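La norma 319

Yo entré en Skutix para hacer cafés y acabé escribiendo normas, que es lo que pasa cuando tienes buena letra y te quedas callada en las reuniones. El cuaderno de Ivenbridge tenía ya 318 cuando me lo dieron. Samira Rawashdeh me lo puso en las manos y me dijo: «Léetelo entero, y luego me cuentas cuáles son mentira».

¡Mentira! Yo venía de una gestoría, imagínate. Para mí una norma era una norma. Pero Samira llevaba media vida entre brazos y sabía que la 12 (no dejar herramientas en la mesa al acabar) no la cumplía ni ella, y que la 40 la había escrito alguien de Flukcombe que jamás había pisado un taller.

Aquel octubre me senté a su lado todas las tardes, a las cuatro, con el cuaderno en las rodillas. Ella probaba y yo apuntaba. Velocidad baja con objetos nuevos. Los cables, revisados antes de cada serie. Manos fuera de la mesa mientras haya corriente – esta la subrayé dos veces, porque a mí se me iban solas, como cuando ves un vaso cerca del borde.

– ¿Y el botón? – le pregunté un día.
– ¿Qué le pasa al botón?
– Que no hay ninguna norma sobre dónde se pone.

Samira dejó el mando y se quedó mirando la mesa un buen rato. Alrededor de 200 páginas de cuaderno, y cada cual ponía el botón donde le venía bien. 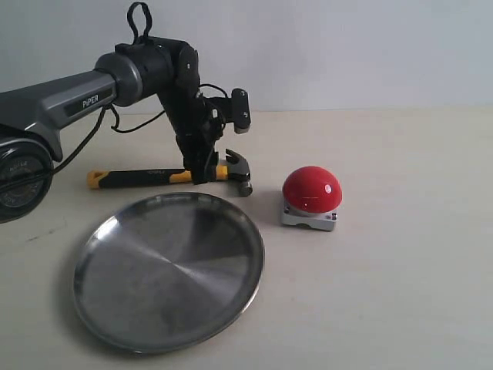

El brazo sobre el martillo, con el plato y el botón rojo delante.

Así que la escribí yo, mi primera norma. La 319: el botón rojo va siempre delante, a la vista, sin nada que haya que apartar para llegar a él. Tardé 10 minutos en redactarla y tres semanas en que me la firmaran los de Bugti, que querían cambiar «apartar» por «desplazar».

Samira la leyó en voz alta, cerró el cuaderno y me pidió un café. Se lo hice, claro, pero le puse azúcar, que no le gusta nada.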